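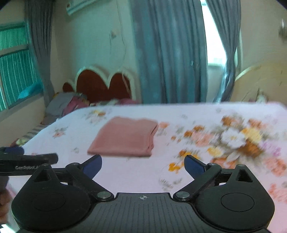
The Folding Room

Short fiction

Willdale Linen has washed for the hotels in Corkcombe for 37 years. When a machine is brought in to fold, one of the folders is sent out to teach it.

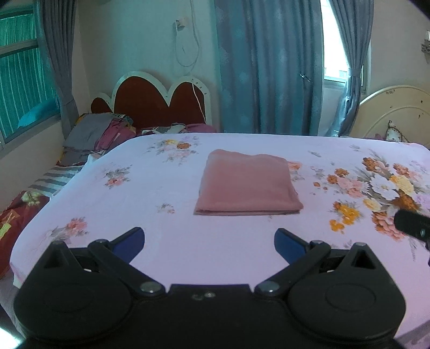

By Dirk Cuypers
21/02/2019

Armelle Ferrand gave me the grippers on my last day in the folding room. They came in a gray case with foam cut to fit them.

"You'll be paid the same," she said. "You do it at a house. Ikora sends you the address."

"Do what?"

"Fold."

I had been folding at Willdale since I left school. My mother had folded there before me, at the table by the dryers, and when I started she showed me how to lay a towel down with both hands so the far edge stayed straight. I was good at it. On my best shift I did 279 bath towels and the supervisor wrote the number on the wall in marker. It was still there when they painted.

The house was on the hill behind the bus station. A young man from Ikora let me in and took me upstairs to a bedroom with a flowered sheet on the bed and curtains the color of a wet road. There was a stack of cloths on a chair. He showed me how to hold the grippers, one in each hand, and how squeezing made the blue pads come together.

"Fold it like you normally would," he said.

"Normally I have fingers."

He wrote that down, or he wrote something down.

The first morning I couldn't do it. I pinched a corner and lifted it and the rest of the cloth came up like a fish. I pinched two corners and they slid out. My wrists hurt. By lunch I had made one fold I would have let through at work, and that was because I leaned on it with my elbow, and he said the elbow couldn't be used.

"Why not?"

"The Collet hasn't got an elbow there."

The Collet was the machine. I had seen the drawing of it pinned up in the break room. It was going to stand where my mother's table was.

After a week I got better. I learned to slide one pad under the edge before I closed on it. I learned to drag the cloth toward me a little so it went flat, and to put the second fold down slowly and let go from the left first. The pink ones were the worst because they were thick and the layers walked away from each other. I did them over and over. Shake it out, fold, fold again, shake it out. I had never in my life unfolded so many things that were already done.

"Don't fix it if it's crooked," the young man told me once.

"It's crooked, though."

"We want some crooked ones."

I left it. It lay there on the flowers with one corner sticking out and I looked at it all through my coffee.

At night my husband asked me how it was going and I said fine. He asked what happened when they had enough. I said I hadn't asked. He was peeling potatoes and he kept peeling them.

In March the Collet arrived. I was back at Willdale by then, on the sorting side, where they had put 4 of us. The others had taken the money and gone. One was at the bakery. One had moved in with her daughter up the coast and sent us a card with a lighthouse on it.

They ran the machine after the morning break. Armelle asked us all to come and see, and we stood along the wall in our aprons. It had a long white table and two arms over it. A towel came down the belt and stopped.

The left arm went in low and slid under the edge before it closed. Both arms dragged the towel back a little so it went flat. It made the first fold, and then it put the second one down slowly, and it let go from the left first.

The woman next to me looked at me. She had worked across from me for years.

"That's how you do it," she said.

"No," I said. "I don't do it like that. That's how I did it with those things on."

But I did let go from the left first. I always had. My mother did too, she had a bad right shoulder and it was the only way she could reach, and I had learned it from her without knowing there was a shoulder in it.

The towel went off down the belt and another came. That one was crooked. The corner stuck out past the side, and the arms lifted away and waited for the next.

Armelle made a note. "They'll adjust that," she said.

The others went back to sorting. I waited until Armelle was on the phone and then I walked to the end of the belt. I took the crooked one off the pile, shook it out, and folded it again on the top of the bin. I had to do it on a slant because there wasn't a table anymore. Then I put it back in its place, and three more came down on top of it, and I went to find my gloves.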